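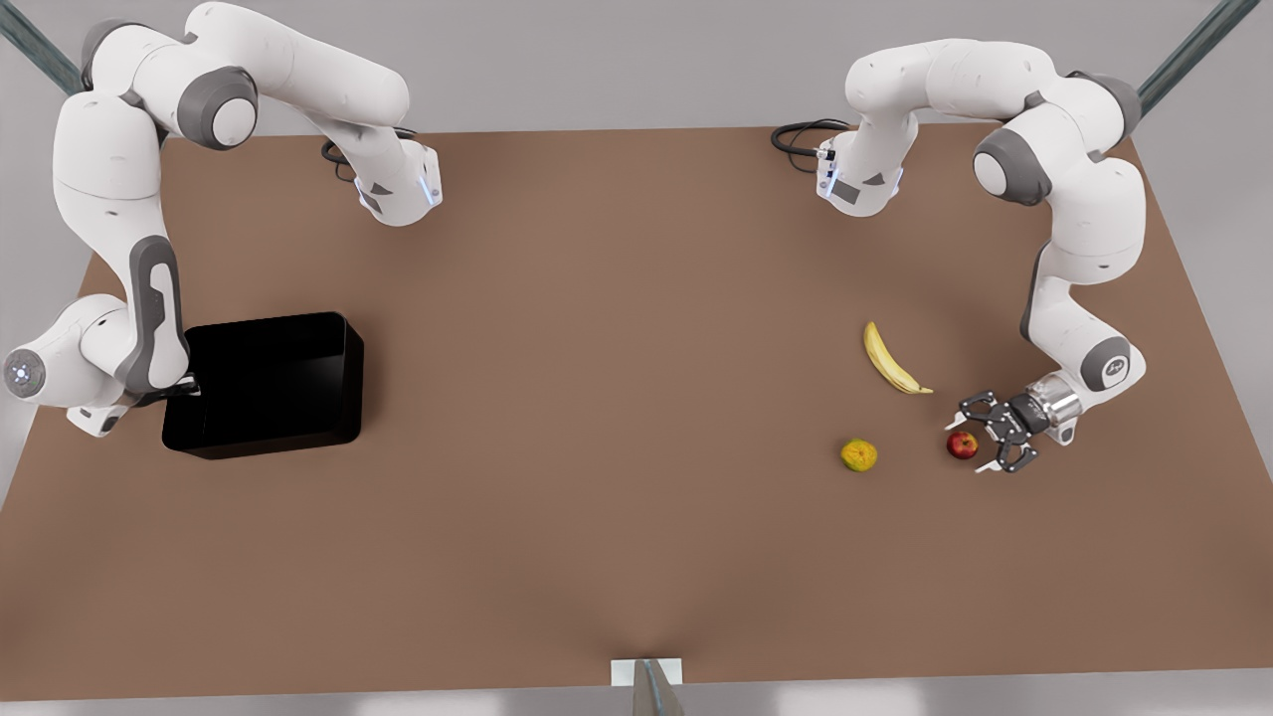 Stolis grocery prices fell in April, according to the town's monthly basket survey, and shoppers who missed the party can be forgiven. The basket came in at 449, down from 487 in March, with nearly all of the drop owed to plums and cooking oil.

Bread, the one thing people in Stolis buy every day, went up. So did coffee.

Silon, the bigger of the town's two supermarkets, called the figures "encouraging" and has put up a banner. Coşkun, across the road, said its prices were already low and put up a larger one. The next survey will add cheese, which should take care of the good news.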